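Avside keeps its market, minus the bell

21 November 2020

Avside's covered market will stay open through the winter after the town council voted by a margin of 2 to hand the running of it to Daltent, a firm until now best known locally for its car parks.

The decision ends a long argument over whether a town this size needs a market at all, given that it has a perfectly good bypass. A petition to save the stalls drew 303 signatures, a strong showing in a place where the last petition, against a bench, managed 47.

Daltent has promised new lighting, card payments and a "refreshed visitor journey", which traders understand to mean that the side door will be unlocked. Rents are frozen until February. After that they will be "reviewed", a word that has rarely sent anything downwards.
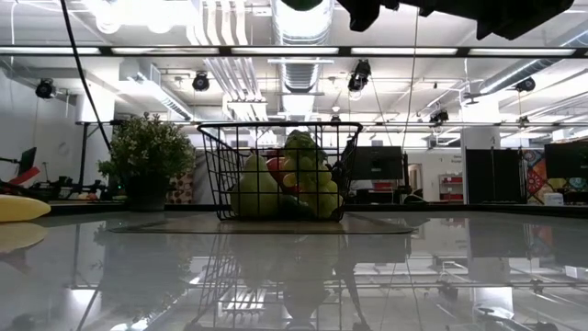 Fruit and veg sellers have the most to lose if the review goes badly, as theirs are the largest pitches and the thinnest margins. Talukder, the greengrocer by the north entrance, says it will stay put whatever happens, having already outlasted three landlords and a flood. Komarach, which sells cheese and, for reasons lost to history, clocks, is waiting to see the paperwork.

One casualty is the closing bell, rung by hand every trading day for 100 years and now judged to be a noise issue. Daltent proposes a recorded announcement in its place. The council has asked to hear a sample before agreeing, and the sample is understood to be of a bell.

Traders have until the end of the month to sign the new leases. Copies can be collected from the market office, which is open mornings only and is currently closed for refurbishment.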